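Home Products Manuals Spares Contact
Search the manuals Go

Rallov G2 Parallel Gripper: Set-up and Care Guide
Section 4. Finger pads and grip strips

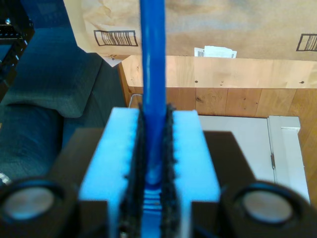 A reader at the Otidcombe workshop wrote in to say that the first printing of this section had the grip strips going on after the gripper was closed, and asked how anyone was meant to get them in the gap. The order has been corrected in 4.3. Strips go on with the fingers fully open.

4.1 When to do this work

Check the pads and strips every 40 hours of running. Replace the strips if any of these apply:

- a round part such as a rod turns in the grip when you twist it lightly by hand
- the surface of the strip has gone shiny or feels smooth
- a corner of the strip has lifted

Small nicks along the edges of a foam pad do not matter. Replace the pad if the foam is torn through, or if it stays flat where a part has been held. Always change pads and strips in pairs. A new pad opposite an old one will push the part off centre.

4.2 What you need

- pad set (two foam pads)
- strip set (two black grip strips, self-adhesive)
- plastic scraper
- lint-free cloth and isopropyl alcohol
- a straight rod for the test grip

CAUTION: Do not use a metal blade on the finger faces. Scratches will show through the new pad as high spots.

4.3 Replacing the pads and strips

1. Move the arm to a height where you can reach both fingers without leaning over it.

2. Open the gripper fully from the control panel.

3. Switch off the gripper supply and hang your tag on the isolator.

WARNING: The fingers can close without notice while the supply is on. Keep your hands out of the gap until step 3 is done.

4. Peel off the old strips from the top down. If a strip tears, lift the rest with the scraper.

5. Work the scraper behind each foam pad and ease it off. Start at the tip of the finger, where the glue is thinnest.

6. Wipe both finger faces with alcohol and let them dry for 17 minutes. Do not blow them dry with shop air, which often carries oil.

7. Peel the backing from the first pad. Line it up with the base of the finger face and press it down toward the tip. Repeat on the other side.

8. Check that the two pads sit level with each other. If one is more than 2 mm out, lift it and set it again now. Once the glue has cured the pad will not come away in one piece.

9. Fit a grip strip to the inner face of each pad, so the two strips look at each other across the gap. Press along the whole length with your thumb.

10. Leave the gripper open for 3 hours before closing it on anything.

Note: In an unheated building, leave it overnight.

4.4 Test grip

1. Clear the area around the arm, remove your tag and switch the supply back on.

2. Set the grip force to Low.

3. Stand the rod upright between the fingers, holding it well above the pads, and have a second person close the gripper.

4. Look from the front. The rod should touch both strips and should not touch bare foam. It should stand in line with the fingers and lean to neither side.

5. Let go and try to turn the rod with two fingers. If it turns easily, go up one force setting and try again.

6. Open the gripper and look at the strips. An even mark down both is correct. A mark on one end only means the pad on that side is not square, and step 8 of 4.3 was missed or rushed.

CAUTION: Do not go past Medium with hollow rods or thin tube. The strips will hold them well enough at Medium, and High can crush the wall.

4.5 After the test

Write the date and the force setting in the service log. If the gripper has a wrist camera, run the camera check in Section 6 before going back to normal work. New pads can be slightly thicker than worn ones and will change the closed position the controller has stored. Reset it from the Fingers menu, using Learn Closed, with nothing in the gap.

Strips made for the older Hitis fingers are narrower and will fit, but round parts tend to roll off them onto the foam. Use the wide type.

Section last revised 03/11/2019

Related items
Section 3. Mounting the gripper to the wrist
Section 5. Cable routing and strain relief
Section 6. Wrist camera check
Kermani controller: Fingers menu reference
Spare strip and pad sets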